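Home | Galleries | Collections | Trades | Guestbook | Contact

Cans, cans and more cans – the Lemon Shelf

Welcome to the yellow end of the collection! I started saving drink cans when I was 11, with a dented ginger ale my uncle brought back from a work trip, and it has rather gotten out of hand (my sister would use a stronger word). The full list now stands at 3,563, and the lemons have grown into a gallery all their own.

Why lemon? I love how differently designers handle the same fruit. You get slices, whole fruit, leaves, splashes, and now and then no fruit at all, just a color and a word. Put a row of them on a windowsill and the whole room cheers up. I also like the back of a can every bit as much as the front. Most collectors turn the small print to the wall, but that's where you find the changes from one printing to the next – a new address, a moved barcode, an extra line of text. Sobia Naqvi and I once spent a whole evening over two iced teas that differed by a single comma. What a great evening that was!

A few notes for new visitors. I keep cans full if I can and drain them from the bottom if I can't. Anything marked with a T in the list is up for trade, and I have around 70 of those at the moment. I'm still hunting for the short Jetley lemonade from the October run, and for anything at all from Irkarska, so please do write if you have a spare. Sohail Talpur has already found me three that I'd given up on, and I'm still grinning.

New on the page, 17 Aug 2021:

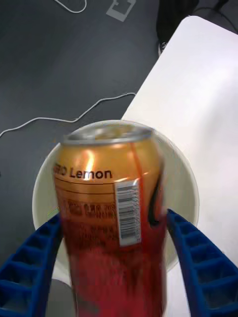
Lemon, side view, with the small print and the upright barcode. Orange-gold running down into deep red – what a warm pair of colors for a lemon can! I love the dark curve beside the red-orange stripe, too.

Next up is the grapefruit gallery, which Iqra Ghumman is helping me sort by country. There are some beauties in there, and one very odd green one that I can't wait to show you.

Contact: Noreen Sial, through the guestbook | © 2021 Noreen Sial | Back to top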